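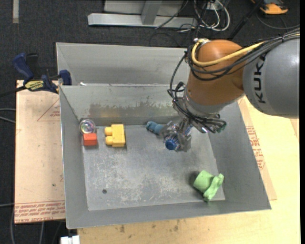 Meirion Ifans objected to the word "glitch" in the draft agenda - said a gripper that opens by itself mid-lift is a fault and should be minuted as one. Agreed, changed.

Girlow cell, fault review 04/11/2025

1. What happened. Bin picking run, blue bristly piece. Gripper let go over the bin, no open command in the log. Arm carried on to the drop pose as if still holding. Operator hit the stop. No one hurt, nothing broken.

2. Log. Error 69 came up 11 times since August, cleared by hand each time and not reported. Benedito Mendonça not happy about this. From now on every 69 gets written down, time and item.

3. Cause. Not settled. Meirion thinks cable strain at the wrist, the loops swing a lot on the long reach. Benedito thinks the Girel update dropped the grip check. Could be both. Luden asked for the raw log, sent allready.

4. Until fixed:
- speed down to 5 percent
- hands out of bin unless arm is locked off, no exceptions for "just one toy"
- old Girel version back on, Benedito

5. Wrist cable. Replace at 3000 hours was the plan, bring foward to now. Ziółkowski to quote. Meirion to chase.

6. Clamp on the bin - check before each run, add to start sheet.

AOB none. Next meeting once the cable is in.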